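Thu 31 December
Posted by Kuo-hua Cheung

Pudine Desk Guide, section 4: Drinks and small stuff

Do this after the drawers (section 3). Ten minutes, maybe less.

1. Everything off the desk. Pens, mugs, tissues, the lot. Wipe it down, let it dry.

2. Pen holder goes back first, against the wall. Wire mesh kind is fine, crumbs fall straight thru. Test each pen on scrap paper before it goes back in. Dead ones in the trash.

3. Mug next. Toward the front, handle facing the hand you use. Small cups can sit by it.

NOTE: One mug per desk. Extra mugs go back to the kitchen, top shelf, next to the Kerex tray.

4. Big water bottle. Keep it back from the edge and close to the tissues. Cap on tight every time you pour.

CAUTION: Never lift a full bottle over a keyboard or papers. Pour into the cup at the side of the desk. We lost an Okafor lamp that way in October.

5. Tissue box last. Pull the first tissue up so it's ready to grab. No stacking anything on top, it blocks teh opening.

6. Sit down and reach for each thing. If you have to stand up for it, move it closer. 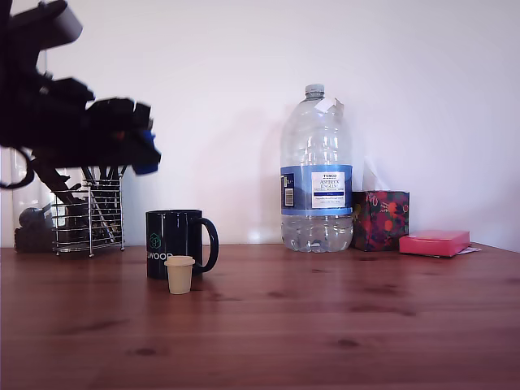
How often should the big water bottle be swapped out?
Once it's empty, or after three days open, whichever comes first. Rinse it and put it in recycling with the cap on. Don't top it up from the tap.

NOTE: Spare tissues and cups are on the Wemitz shelf, bin 1221. Take one box at a time. If the bin is low write it on the sheet, don't just leave it.

7. Last thing at night: mug and cups to the sink, cap check, done. Cables are in section 5.

Questions: Pudine front desk, ext. 1637 | Copyright Pudine, all rights reserved | Back to top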